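House rules for a two-arm folding cell

22nd February
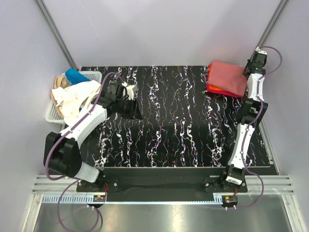 4 min read

We keep the rules for the folding cell on one sheet, taped up at Simcombe next to the isolator. The sheet was rewritten this month after Rudden asked for a copy and we found three versions.

Cables first. Each arm's cable gets enough slack for full reach and is checked at the shoulder and the gripper at the start of every shift. A loop that rubs on a link is re-routed before power goes on.

Speed is capped at 30 per cent while anyone has the enclosure open, and at 60 per cent for a new task until it has run 15 cycles without a stop. Khokhar wanted a higher cap. We said no.

The basket and the finished pile have fixed places. If either has been moved, the arms go home before a hand goes in – both arms, including the one that looks parked.

Base plate bolts are marked with paint pen and looked at weekly. Labels on the base joints stay on and stay legible, as Cirner will not book a repair without the serial.

Still open: who signs off a changed gripper finger. The old sheet said the operator, the new one leaves it blank.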